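Notebook, October
Lestell picking kit on trial, second entry

Started 9.20, arm warm from the overnight idle. Same bench, same firmware as the first entry. Kit is the Lestell two-finger gripper with wrist camera and their "ready out of the box" grasping software, supplied through Brandum on a loan that ends this month. We have to tell Flundby whether to buy it for the tool crib. My leaning at the end of the first entry was no, and I am trying to keep that out of the numbers.

What Lestell claims
The leaflet says the kit picks "mixed small hardware on any everyday surface, no tuning". No list of surfaces, no list of hardware, no success rate. I asked Brandum for the figures behind it and got the leaflet again, this time as an attachment.

What we want it for
Returning lockout gear to the right bin at shift change. Padlocks, hasps, tags. All awkward shapes, some of them shiny, and people put them down any old how. If it can't manage a padlock there isn't much point going on to the hasps.

Setup notes
Mount bolts were loose again. Nipped them up and marked them with paint pen so I can see if they move. Camera calibration took 9 tries before it would accept the result. The manual says one. The error message is the same for every sort of failure, so I was guessing each time: lamp, lens, target, lamp again. The one it finally took looked no different to me from the one before.

Left the software on its default settings throughout. That's what they are selling, so that's what gets tested. Ngubane's kit, which we had on the same bench in the spring, needed two evenings of fiddling and then behaved. I'd like to compare the two fairly, but I never wrote down how many picks we did before the fiddling. Lesson for me.

Padlock runs
Plain grey mat first. 68 attempts, lock turned by hand between each one. It lifted the lock in most of them and dropped it on the way to the bin in 7. I'm counting a drop as a failure. Lestell's own log counts it as a success, as the fingers closed on something. Worth knowing if anyone reads their summary screen and wonders why it is so cheerful.

After that, the brown marble, which has white veins all through it and a bit of gloss. Red safety padlock with the long steel shackle, key in the bottom, the PROPERTY OF lines on the label left blank. I wanted the thin bright parts of the lock up against thin bright lines in the stone. 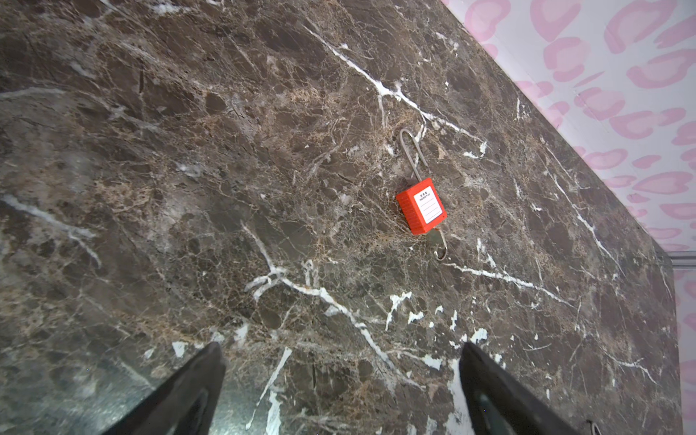
Marble results
1. Red body: found every time. A big block of orange-red on dark brown is about as easy as it gets, so no credit given.
2. Shackle: poor. The outline the software draws kept wandering off the steel and on to the nearest vein. Twice it gave me a lock with three legs.
3. Key: ignored altogether. It isn't in their outline at all, so the grasp planner doesn't know there is metal sticking out of that end. On a tight bin that will catch.
4. Confidence score: high on all of it, good outlines and bad. I can't see what use the score is to us.

I stopped the marble set early when the fingers came down too close to the stone for my liking. So no percentage for marble, and please don't work one out from the log.

Other gripes
The log file stops at 568 lines and starts overwriting itself without saying so. Lost the first part of the mat runs from the log; the tally above is from my pencil marks. Export button gives a spreadsheet with the time column in a format nothing here will open properly.

In its favour: it is quiet, the fingers come off with one screw, and the emergency stop does what it should. The cable is a sensible length too.

Where I am with it
Still no, for Flundby. I'd change my mind if the shackle problem goes away with a settings change and Brandum can tell us which one. Mail sent, asking that and nothing else, to make it harder to reply with the leaflet.

To do
Repeat the mat set with the key taken out.
Try the blue hasps, same mat.
Check paint marks on mount bolts before touching anything.
Find the spring notebook for the Ngubane runs.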